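Can a machine wipe down a table yet? (break room chores, again)
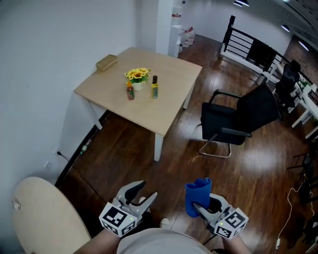 Re: what the boss was told

kestrel_shop wrote:
Our office manager came back from the Birnberg open house convinced we can drop the evening cleaning by September. The job would be wiping tables, putting the condiments back and straightening the chairs. The Mimamach salesman told her 80 percent of that is "solved." I've been fixing conveyors for 11 years and I don't believe him. Has anyone seen one do this in a room they didn't set up themselves?

---

dunmore44 wrote:
No. I've seen one wipe a bare table. Put a pot of fake sunflowers in the middle with two small bottles in front of it and ask again. A person lifts the bottles with one hand and wipes with the other and doesn't think about it. The machine either goes around them and leaves a ring or it sends the hot sauce across the room.

---

Shona Hepburn wrote:
I think that's out of date. Carrillo had a two-arm unit on their packing floor last year and it moved bottles fine. Slow, but fine. It also folded rags. The cloth part surprised me more than the bottles did.

---

dunmore44 wrote:
Fine on a packing floor, where every bottle is the same bottle. How long did a rag take?

---

Shona Hepburn wrote:
A couple of minutes each. I said slow.

---

kestrel_shop wrote:
A couple of minutes a rag! We'd still be there at midnight.

And it isn't only the tabletop. Look at the floor under that table, there's a little green bottle lying by the baseboard. Then you've got a cable hanging from the wall outlet and another one looping down to a power strip across the room. I want to see the thing get the bottle and leave the cable alone.

---

pallet_jack wrote:
You're all grading it against a good cleaner. Ours misses the bottle under the table too. We pay 396 a month and the chairs are never pushed in.

---

dunmore44 wrote:
Then get a different cleaner. What did Mimamach quote?

---

kestrel_shop wrote:
More than 4,000 up front, and that's for the trial. Stairs not included — it has to stay on one level and they want the railing side blocked off.

---

Shona Hepburn wrote:
Ask for the trial in your own break room, on a normal day, with no tidying first. Kestiline agreed to that when we pushed. It got through the tables and gave up on the chairs, so I wouldn't buy it today. I still wouldn't call it a con.

---

kestrel_shop wrote:
I'll ask. If they say yes I'm leaving the hot sauce out.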